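Reviews > Home Robots > Bedroom and Laundry

Review: Narura two-arm home robot, bedroom tidying
By Baltazar Camacho
Jun 11, 2025

Print this page | E-mail this page

My wife has one question about every machine I review: can it make the bed? For the Narura I wanted to answer her properly, so I gave it the bedroom and I did not help.

The job was the one that every parent knows. Bring the blanket into order, put the book away, pick up the small trash, leave the pillow at the head of the bed. A person does this in a few minutes while thinking about something else. I allowed the robot 80 minutes and it used almost all of them.

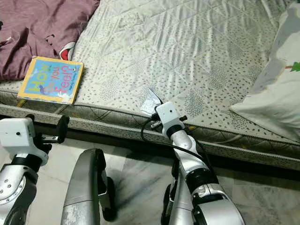
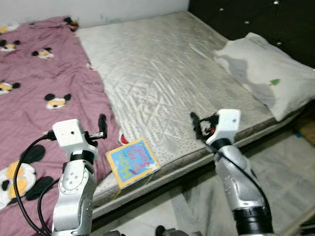 Two views of the bed job, both with the children's book and the pillow.

The book went best. A board book is stiff, it has a clear edge, and the fingers could hold it well. In 8 attempts it dropped the book twice, and I call this acceptable. Small light trash was more difficult. The fingers are short and they push a thin thing away before they close on it.

The blanket is where I became disappointed. The robot takes one corner and pulls, then the other side comes up in a heap. It does not seem to understand that cloth has a far side. Razia Dhanial, who tests the Ornell for this site, had the same trouble with towels, so I do not blame Narura alone.

Some practical points. The arms are strong enough for a pillow and gentle enough that I was not afraid for the cover. The noise is 170 times less annoying than my vacuum cleaner (this is a feeling, I have no meter). The cables on the arms worry me near loose fabric, and I would like to see them covered in the next version, which the company promises for September.

Can machines do the housework yet? With hard objects on a flat place, I say yes, slowly. With anything soft, no. If you have a workshop with boxes and parts to sort, ask for a trial. For a bedroom I would wait, and my wife agrees with me.

Print this page | E-mail this page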